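Zonus Community Help > Desktops > Building and Repair

Cooler is off, want to wait until Thursday for paste. Is that OK? 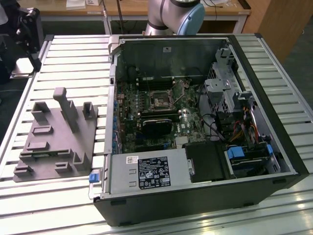

Posted by flosto_fan80

I'm replacing the thermal paste in an older desktop. It was shutting itself off after 13 minutes of any game. I took the cooler off last night and then found that my tube of paste had dried up. The new tube gets here Thursday.

Two things I want to know. Can the case stay open that long, or do I need to put the cooler back on with the old paste? And how much paste do I use? Half the guides say a pea, the other half say to spread it with a card. The cooler is a Tirnik tower type with four screws. The fan used to read 2,040 rpm at idle, if that matters.

Reply from Hallgrímsson

Leave it open. A few days won't hurt anything. Put a clean cardboard box lid or a cotton sheet over the case to keep dust and pet hair out, and keep the power cord unplugged the whole time. Don't put the cooler back on over old paste. You would only have to clean it twice.

Don't touch the pins or contacts in the socket, whichever kind you have. If the processor is out, use the plastic socket cover if you still have it.

On the day, wipe the old paste off the processor and the bottom of the cooler with 90 percent or stronger isopropyl alcohol and a coffee filter. Paper towels leave lint. Let both dry. Then put a pea-sized dot in the middle and lower the cooler straight down. Start all four screws by hand, then tighten them a couple of turns at a time in an X pattern — if you run one corner down first, the paste gets pushed to one side.

Spreading works too. It takes longer and the result is the same on most chips.

Plug the fan back in before you close up. People forget that one.

Reply from mapleknob

just use whatever paste, its all the same. i did mine 2 years ago and never thought about it again

Reply from dry_socket

Pea method here also. The idle fan speed doesn't tell you much by itself. Check the temperature under load before and after. If it still shuts off with fresh paste, look at the power supply next, and clean the dust out of the front intake — mine was packed solid and I blamed the paste for months.

Marked as solved by flosto_fan80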